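Stultus workshop notebook
Tuesday, March
Bench finish trial, second round

Picking this up from the first round, where I wrote "inconclusive" and got teased for it. I'm still going to be difficult about it.

The claim we're testing is Somau's. They sell the Rezende oil and the Bemov conditioner as a pair, and their sheet says the conditioner "eliminates blotching on all softwoods" and that the oil is ready for normal use in 36 hours. Both sentences bother me. "All softwoods" covers a lot of trees, and "normal use" in this shop means glue, hot mugs and somebody dragging a vise across it.

Setup

Pine offcuts, all from the same plank, planed and sanded to the same grit on the same morning. Wiped with a dry rag only. Half got Bemov first, half went straight to Rezende. Two coats of oil on everything, rubbed off after the time given on the sheet. I weighed the oil can before and after the first coat. It read 524 g before I opened it and I forgot to write down the second number, so that part of the trial is dead. Don't ask me for coverage.

One change from last time: I labeled the backs and had someone else shuffle them before I looked. In round one I knew which boards had been conditioned while I was grading them, and I graded them better. I can't prove I was cheating but I would assume it of anyone else.

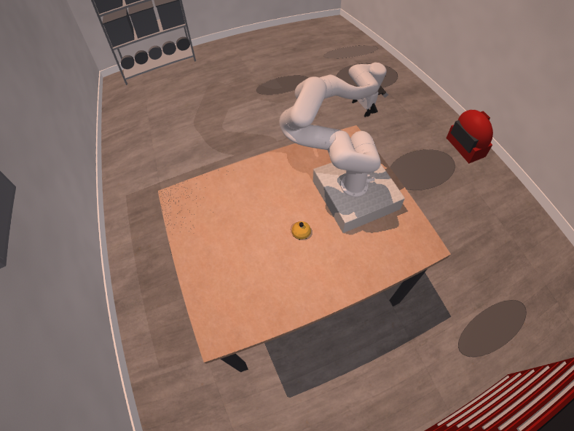
Grading is the weak part of all this. We don't have a meter for blotching, so I've been using a scale from 0 to 3 that I made up, and a made-up scale drifts unless there's something to hold it to. A 0 is even color right across. A 3 is what you'd see from the door and want to sand off. The tabletop here is my idea of a 1, faint patches of lighter and darker orange on an otherwise even orange-tan, the sort of thing a customer would call warm. If a board looks worse than that, it's at least a 2, and I don't want to hear that it's "character."

Graded everything twice, once under the shop tubes and once by the window. The two passes didn't agree. Window light is harsher and pushed several boards up a grade. From now on the window grade is the one that counts and the tube grade goes in brackets.

Results, for what they're worth

Conditioned boards did come out more even. I'll give them that. Mostly 1s, with a couple of clear 2s near knots, so "eliminates" is already wrong. They also came out paler, and I suspect part of the effect is simply less color going in. Less color, less difference between patches. You could get the same thing by thinning the oil, and it would cost nothing.

The bare boards were mostly 2s. One was a 1, and it's the one with the straightest grain. That makes me think board selection is doing as much work as the can is.

Mug test at 36 hours: faint ring on both kinds. Same test after 9 days: no ring on either. So the stuff cures fine, it just doesn't do it on Somau's schedule. The shop was cold all week, which their sheet doesn't mention at all. It gives no temperature anywhere, so I don't see how the 36 can mean much.

Tape pull: nothing lifted. No complaints there.

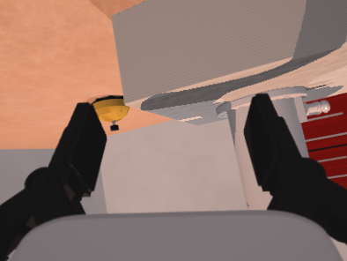

Next round

Thinned Rezende on bare pine, against Bemov plus full-strength. This is the comparison I should have run first.

Put a thermometer on the drying rack and write down what it says, morning and evening.

Weigh the can both times. Pencil tied to the scale.

Get some spruce. If the claim is all softwoods, one plank of pine doesn't support it or sink it.

Ask Somau where the 36 hours comes from. I sent this question after round one and got the same sheet back with a newer logo.

No ordering more Bemov until the thinned boards are graded. There's enough left in the open can for the spruce.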